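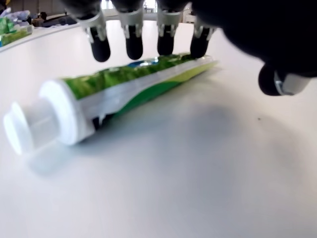
图 4 腕部相机在预抓取阶段的视角。牙膏管侧放在白色桌面上，四个手指从上方伸向管体，拇指位于对侧。

### 4.3 可变形细长物体的预抓取对准

前一节讨论的物体都是刚性的，抓取失败的主要原因是手掌位置的误差。对于软管一类的物体，情况有所不同。软管的一端通常有较硬的盖，另一端是压平的封口，中间部分的截面随着内容物的多少而改变。如果手指在错误的位置闭合，管体会先变形，然后滑出，或者绕着盖的一端转动。因此，我们把预抓取阶段单独作为一个问题来研究：在手指开始闭合之前，怎样用腕部相机的图像决定手掌的朝向和闭合的时刻。

图 4 是这一阶段的典型视角。管体在图像中是斜的，较大的白色管盖离相机较近，所以有些模糊；封口的一端在远处，位于手指的下方。可以看到，四个手指的黑色指尖沿着管体的上缘附近排列，但是它们与管体之间的距离并不一致：最左边的手指稍高，最右边的手指看起来几乎要碰到靠近封口的上缘。手在桌面上的阴影范围比较大，边缘也不清楚。这些特点给视觉估计带来了困难，下面分别说明。

#### 4.3.1 问题的表述

我们用 Zemano 表示本文使用的控制框架。在每一个控制周期，框架接收腕部图像和关节角度，输出手腕的位姿增量和一个闭合信号。在预抓取阶段，我们要求框架另外估计两个中间量。第一个是管体的主轴方向，它在桌面坐标系中表示。第二个是“对置线”，我们把它定义为拇指指尖与四指指尖的中心之间的连线在桌面上的投影。当对置线与主轴接近垂直，并且穿过管体中间较软的部分时，我们认为手已经对准。

需要说明的是，对置线不一定要穿过物体的重心。在初期的实验中，我们曾经把重心作为目标点，但是牙膏管的重心难以从外观得到，而且管盖一侧的形状容易使分割结果向盖的方向偏移。Florin Marinescu 建议用管体两条侧边的中线代替重心，这个做法比较简单，后来的全部实验都采用了它。

闭合信号的定义也与刚性物体不同。对于刚性物体，信号可以在手掌到达目标高度时直接给出。对于软管，如果手掌的高度合适而手指的高度不一致，先接触的手指会推动管体。所以我们要求手掌与桌面的距离小于 40 mm，同时要求对准误差在连续的几个周期中保持稳定，然后才允许闭合。这个距离是根据手的几何尺寸选择的，没有对每个物体单独调整。

#### 4.3.2 训练数据

训练数据来自遥操作示教，我们称这个数据集为 Tilton。数据集中共有超过 400 段示教，物体包括牙膏管、护手霜管和几种小的软包装袋。示教由作者和实验室的同事完成，操作者只看腕部相机的图像，不直接看桌面。这样的安排使示教速度变慢，但是它保证操作者使用的信息与模型得到的信息相同。

物体的初始方向是随机的，桌面的背景没有做特别的整理。在图 4 中可以看到，桌子远端的另一个平面上放着一些物品，其中有一个带白色和黄色标记的绿色包装。它的颜色与牙膏管的主要颜色相近。对于只依靠颜色的分割方法，这类背景是明显的干扰；我们的早期版本有时会把远处的绿色区域与管体连接在一起，结果主轴的估计偏向背景。我们没有从数据集中去掉这些片段，而是在训练时保留它们，并在损失函数中加入桌面区域的掩码。

光照也保持了实验室的自然变化。图 4 中靠近上方的位置有一个明亮的窗户区域，从手指之间可以看到。相机的自动曝光受到窗户的影响，当手腕转动时，桌面的亮度会跟着改变，而手掌的部分几乎全是黑色，缺少纹理。Harish Saxena 对这个问题做了比较细致的检查，他发现在窗户进入视野的片段中，指尖位置的估计误差主要出现在黑色指尖与手的阴影重叠的时候。为了减小这个影响，我们在指尖检测中加入了由关节角度计算的先验位置，图像只用来修正先验，不再单独决定指尖的位置。

#### 4.3.3 标定

腕部相机与手掌的相对位姿用 Mạc 程序标定。这个程序是我们在内部使用的，它要求手依次做几个已知的姿态，然后比较指尖在图像中的位置与运动学模型的预测。与使用棋盘格的方法相比，它的优点是不需要取下手，缺点是精度受到指尖检测的限制。由于相机很小，安装支架也比较轻，在碰撞以后相对位姿有时会变化。我们在每组实验开始前重复标定，如果结果与上一次相差较大，就重新检查支架。

标定误差对拇指的影响比对四指的影响大。拇指在图像中处于右侧较低的位置，一部分连接着大面积的黑色手掌，轮廓不容易分开。在我们的模型中，拇指的灰色关节外壳是比指尖更可靠的特征，因此标定时给它较高的权重。四指也有浅灰色或银色的关节外壳，但是当手指弯曲较多时，外壳会互相遮挡，所以对四指仍然以指尖为主。

#### 4.3.4 实验结果

我们比较三种方法：（a）基线方法，手掌到达目标高度后立即闭合；（b）只加入主轴估计，闭合条件与基线相同；（c）完整方法，即主轴估计与稳定性条件同时使用。每种方法进行 200 次抓取，物体的初始位置按照同一个随机序列摆放。成功的标准是物体被提起，并且在手腕转动时没有脱落。

基线方法的成功率是 40%，完整方法的成功率是 70%。方法（b）的结果在两者之间，更接近完整方法。从失败的类型来看，主轴估计主要减少了管体绕盖转动的情况，而稳定性条件主要减少了管体被推离的情况。后一种改进在较满的管上不明显，在用过一部分的管上比较明显。我们的解释是，较满的管截面接近椭圆，即使有一个手指先接触，管体也能得到桌面摩擦的支持；用过的管在靠近封口的地方很薄，指尖容易压到桌面上，管体被带走。

这个解释与图 4 的几何关系是一致的。管体的远端逐渐变成扁平的封口，而最右边的手指正好在这一端附近。如果对置线继续向封口移动，四指中会有一个手指的下方是很薄的部分，它得到的接触力与其他手指不同。我们在控制中没有分别调整各个手指的闭合速度，原因是现有的驱动器延迟不稳定，单独调整的效果难以重复。Hurovlow 控制板的新固件可能会改善这一点，但是本文的全部结果都是用旧固件得到的。

我们也观察到完整方法的一个缺点。由于要等待误差稳定，手有时会在物体上方停留较长的时间，特别是当管体的表面有反光，或者手的阴影覆盖了管体下侧的边缘时，主轴的估计会在两个相近的方向之间变化。在一部分失败的实验中，手最终没有闭合，程序因为超时而停止。我们把这些情况算作失败，没有重新进行实验。如果放宽稳定性条件，超时会减少，但是推离的情况又会增加。现在使用的参数是在验证集上选择的，我们不认为它对其他形状的手也是最合适的。

#### 4.3.5 关于视角的讨论

有审稿人在较早的版本中提出，使用固定在桌子上方的相机可以避免手的遮挡。我们同意这种相机对主轴的估计有利，但是在接近阶段，手背会挡住指尖与物体之间的空隙，而这个空隙是决定闭合时刻的重要信息。在腕部相机的图像中，虽然手占据了上方很大的部分，四个指尖与管体上缘的相对位置仍然可以看到。另外，管盖在近处的模糊对我们的方法影响不大，因为中线的估计只使用管体侧边，盖的区域在分割以后被去掉。

把两种相机结合起来是可能的，但是需要另外的时间同步，我们没有在本文中进行这项工作。下一节把同样的闭合条件用于软包装袋，在那里主轴没有明确的定义，对置线的目标由袋口的折边决定。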